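Monday, afternoon. Dye extraction, Uturero lichen batch

Picked up where we left off with the crushed lichen from the Uturero delivery. The bag had been sitting open in the store, so I weighed it again before starting: 700 g, down a little from the label. Soaked 8 g in weak ammonia and left it under a lid. The color comes slower than with the Fivard stock. Stirred at lunch and again before the phone meeting.

Filter paper is nearly gone. I used the last of the coarse pack and folded two fine ones together for the rest. That slowed the drip a lot but the cloudiness was better.

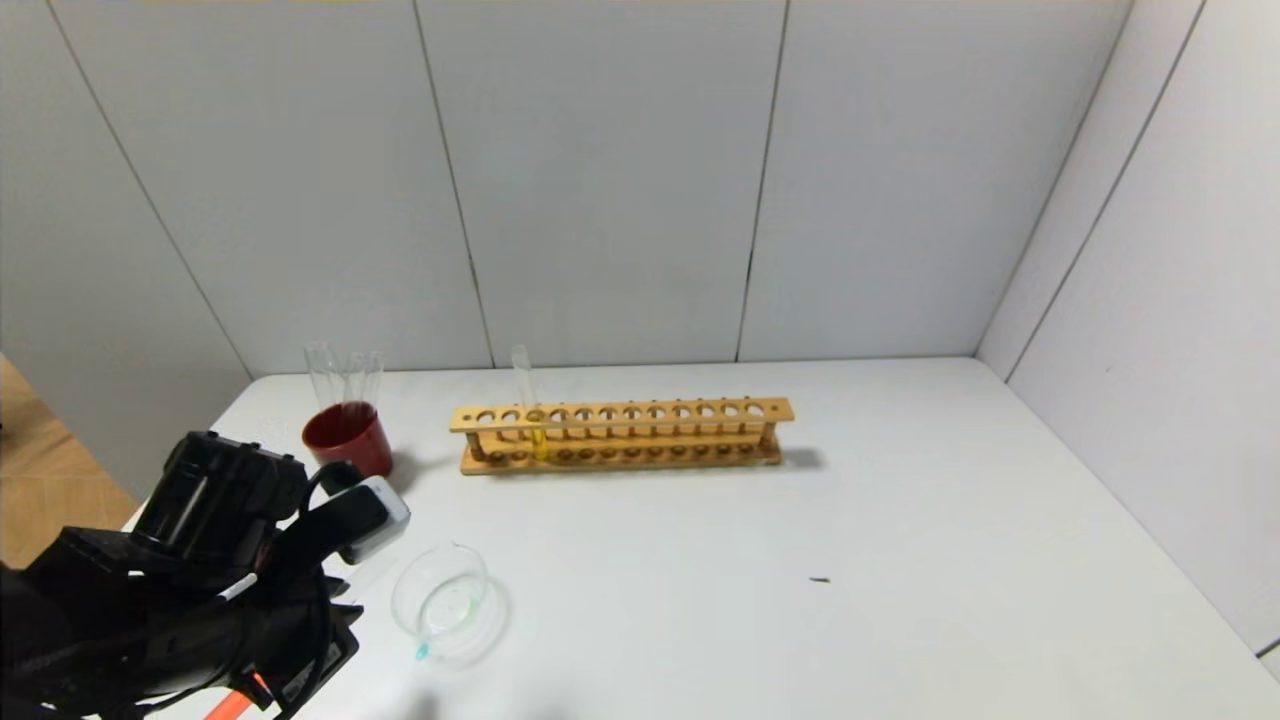 The Villanueva people wrote back to say that their lichen baths need air, and that a tight lid would explain the slow color. They open theirs morning and evening and stir hard. I had been going by the old Nustik sheet, which says to keep it closed. Lid is now propped on a stick.

Wool: 2 skeins scoured in soft soap, rinsed until the water ran clear, hung over the sink. Not mordanted, as lichen should take without it. The second skein felted at one end. Water too hot, my fault. Will cut that part off and use it for test knots.

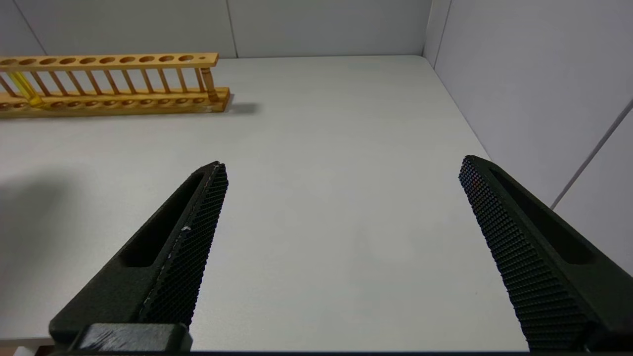
The balance drifted again during the afternoon. Zeroed it before every reading. It needs a level surface and the bench by the door is no good for that.

Stock book total for dyed samples is 2,922 after the May cards were added. Some of the older cards have faded and should be redone before anyone compares against them. 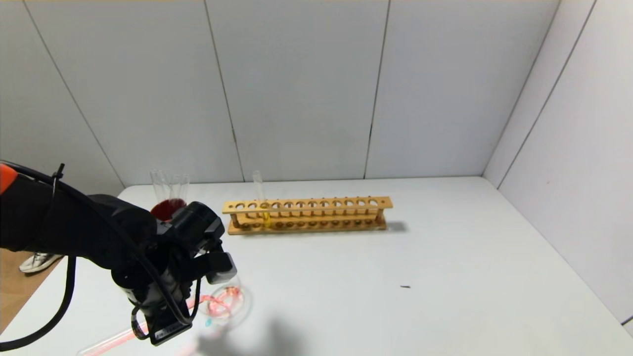 Rack and tubes of dark red liquid, white table.

To do: order coarse paper, ask Fivard for the harvest month, stir bath before leaving.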